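Computer refurbishment
2 min read

Computer refurbishment is the repair and resale of used computers. Differs from recycling, where machines are broken up for metals. Most stock comes from office leases.

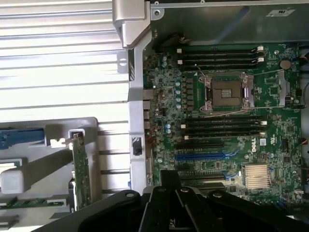
Usual steps: log, wipe the drive, test memory, swap worn parts, clean, grade. Grades vary by seller, no agreed standard. Hunden, a trade depot, handles 2,000 machines a year and uses 9 grades. 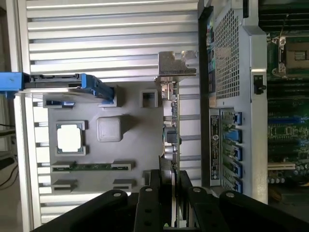
Data wiping is the part buyers ask about most. Certificates are normaly issued per drive.
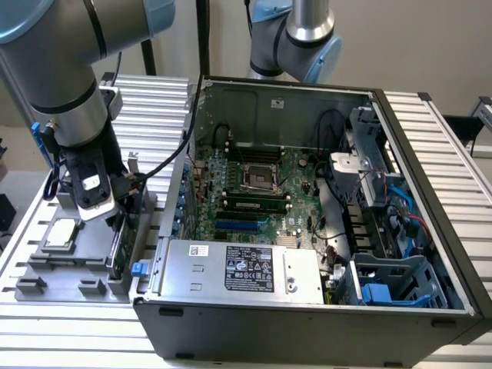 Older desktops sell slowly, often to schools. Warranties are short. See also: E-waste, Spare parts.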